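Home Features Interviews Kitchen Table Letters Archive Subscribe Search

The woman who will tell you what your gran's dinner service is worth (sit down first)

The shop is called Hendriks, after a previous owner who sold bicycles. The present owner kept the sign when she took over because a new one would have cost £260 and she had just spent all her money on saucers. She has asked me not to print her name. "People find the number," she says, "and then they ring up on a Sunday and describe a gravy boat to me."

She deals in replacement china. If you had a set of twelve and now you have a set of eleven, and the gap keeps you awake, she is who you write to. The shop is one long room with a stove at the far end and shelving up both walls, and you walk down the middle with your elbows in. I was asked to leave my rucksack by the door. It was asked nicely, but I noticed she carried it there herself.

I had come to talk about why, in a country where nobody under fifty seems to want a dinner service, she is busier than she has ever been.

"They don't want the service," she says. "They want the one plate. They've got five that came from their mum, and they've decided there should be six. Half of them haven't got six chairs."

She started by accident, which is how she says everyone starts. An aunt left her a full set of a pattern called Trinari, which was made for a few years, sold mostly as wedding presents, and has grey triangles round the rim that look like a warning to shipping. She hated it. She put a card in the post office window offering the lot, and got four replies, none of them from anyone who wanted the lot. One wanted two side plates. One wanted the lid of the vegetable dish.

"Just the lid. I thought, well, I can't sell you the lid, then I've got a dish with no lid. And then I thought, hang on, somewhere there's a person with a lid and no dish."

There was, too. It took her until the following September to find him. He lived two streets away.

I asked how many pieces she had in stock, expecting a wave of the hand. She went to a drawer and took out a ledger. On the morning I visited the answer was 1,801, across 236 patterns, and she was cross about it, because the night before it had been one more. A sugar bowl. We did not discuss the sugar bowl.

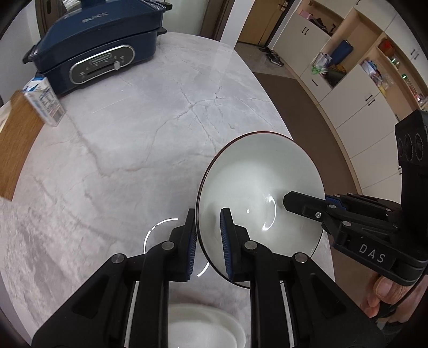 What people get wrong, she says, is thinking that old means dear. The great big gilded services, the ones that came out twice a year and had their own cupboard, are close to worthless. They can't go in the dishwasher and they can't go in the microwave, and the sort of person who would once have washed them by hand has stopped, or has died. She gets offered one most weeks. She has developed a voice for turning them down, low and kind, like a vet.

"I say, it's lovely, it's really lovely, have you thought about using it? And there's this silence. They've had it forty years and the idea has never come up."

The things that do sell are the things that got used. Cheap, cheerful stuff from the supermarket or the garage, the plates people ate fish fingers off when they were six. They were made in huge numbers and broken in huge numbers. She has one customer who will take any cereal bowl in a certain shade of orange and doesn't ask the price, and another who is slowly putting back together a picnic set that his brothers used as a target.

Is it nostalgia, then?

"I don't like that word. It makes it sound soft. You should see them when I tell them the brown's the wrong brown."

Wrong browns are most of the job. A pattern might run for fifteen years, and in that time the factory changes its glaze, or its oven, or its mind, and the plate from the end of the run won't sit with the plate from the beginning. She keeps a tray of odd saucers by the window to check against daylight. She won't match by photograph if she can help it. "They send me a picture taken at ten at night under a kitchen bulb and ask if it's cream or ivory. I tell them it's yellow. Everything's yellow at ten at night."

For a while there was supposed to be an easier way. A website called Idport promised that you could upload the mark on the bottom of any plate and be told its maker, pattern and year. She tried it with enthusiasm. It told her that a teapot from Staffordshire was a hubcap. She tried it again with a better picture and it told her the same thing with more confidence. She still looks at it now and then, when she needs cheering up.

So she does it from books, and from memory, and by ringing up three or four others in the trade who each know a patch. There is a man for hotel ware. There is a pair of sisters who do nothing but eggcups and are, she says, completely ruthless. They all buy from one another and they all believe the others overcharge.

I asked about buying, and she got up and put the kettle on, which I took to mean it was a good subject. House clearances, mainly. Church sales, though the church sales have got wise. Auctions, where she never bids on the box she wants until she has bid on a box she doesn't, to throw people off. This has cost her a good deal over the years in boxes she doesn't want.

"There's a shed," she says. "We don't need to go in the shed."

We had our tea in mugs that didn't match. I pointed this out and was told that a cobbler's children go barefoot. Then, after a bit, she admitted that at home it's worse. At home she eats off whatever has come in chipped and can't be sold, so that a Tuesday supper for two might involve a fish plate, a soup bowl from a railway hotel, and half of a child's christening set with rabbits on it. Her husband, who is fond of things being the same size, has given up.

She does lay a proper table when there are guests. She has opinions on that as well. She is against chargers, or at any rate against buying them. If you want a plate under your plate, use a plate. Dark under bright, she says, and don't fuss about lining them up. She is against folding napkins into anything. She is strongly against the row of matching glasses, which makes people feel they've come to be interviewed. And she would rather see one good loud flowery plate at each place than a whole cupboard of tasteful white.

"White's for restaurants. It's so you can see what they haven't given you."

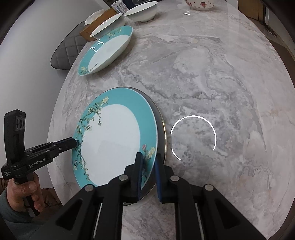
Dark under bright: a flowered turquoise plate with a grey one beneath it.

The most she has ever been paid for a single piece is £24 less than she thinks it was worth, and she won't tell me the figure, only the shortfall. It was a Gamance cake stand, three tiers, with its original rod. I had never heard of Gamance. She looked at me with real pity. Apparently the rods are the thing. Everybody loses the rod. You can find the plates with the holes in the middle at any car boot sale in the country, being sold as something for a candle, and the seller will have no notion what the hole is for.

"And then one day you lift up a box of old curtain rings and there's a rod in it," she says. "I had to go and stand outside for a minute."

While we talked, the bell on the door went three times. The first was a delivery. The second was a young couple who wanted to know if it was a café — this happens a lot, on account of the cups in the window — and who left with a milk jug. The third was an older man with something wrapped in a tea towel. He didn't want to sell it. He unwrapped it on the counter, a plain green side plate with a clean break through the middle, and asked whether she had another.

She didn't look in the ledger. She went up the ladder, along a bit, and came down with a green plate. She took it over to the window and held it against one of the halves, and then she shook her head and went back up. The second one was right. I couldn't have told you the difference between them for money. He could. He said "ah" before she had got it fully into the light.

It was £4. He asked if he could leave the broken one with her, as he didn't like to put it in the bin himself, and she said of course he could.

I asked what she did with the broken ones. There was a pause.

"They're in the shed," she said.

Before I left I got out my phone and showed her a picture of my own grandmother's service, which is in my loft in five boxes and which I have always privately thought of as a deposit on something. It has gold on it. It has a soup tureen with handles like ears. She put on her glasses and looked at it for what I felt was an encouraging length of time.

"It's lovely," she said, in the low, kind voice. "It's really lovely. Have you thought about using it?"

I got my rucksack from beside the door. She held the door open for me, quite wide, until I was well clear of the teacups. The shop shuts at four, or earlier if there's an auction on, and she does answer letters, provided you put in a stamp and don't ask about cream or ivory.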